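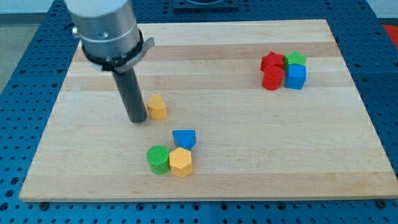
Can the blocks be left on the board when it is being cleaned?
Remove all blocks first, then wipe the board with a dry cloth along the direction of the wood strips.

Section 2. Setting Out the Plikulero Shape Set

2.1 Preparing the board
1. Place the wooden board flat on a level table.
2. Check that the fasteners along the front edge are seated. Tighten by hand only.
3. Brush any dust from the surface before placing blocks.

CAUTION: Do not apply oil or wax to the board. Blocks may slide on a treated surface.

2.2 Placing the blocks
1. Sort the blocks by shape. Stars, cylinders and cubes are stored in separate trays of the Cendadel case.
2. Stand each block upright with its outline facing up.
3. For the Delta layout, form a close group of four on the right side of the board: red star and green star at the back, red cylinder and blue cube in front.
4. Place the remaining blocks on the left side, clear of the group.

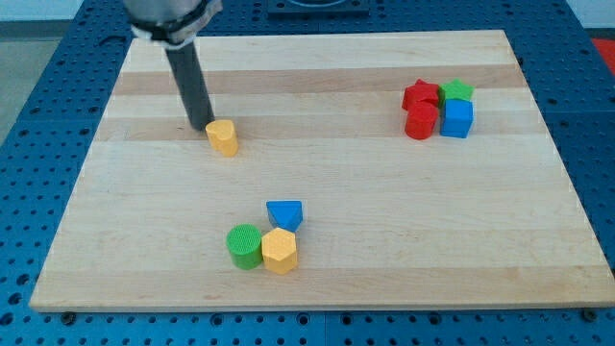 5. Leave enough open board between the group and any single block for a hand to pass without contact.
6. Compare the finished layout with card 13 before starting the activity.

NOTE: Textured faces collect dust. Clean them with a soft, dry brush. Do not use solvents.

2.3 Storage
Return the blocks to their trays after use. Store the board flat, away from heaters and direct sunlight. Replacement blocks may be ordered from Pîrvu under part number 222. State the shape and color required.

CAUTION: Small parts. Keep away from young children.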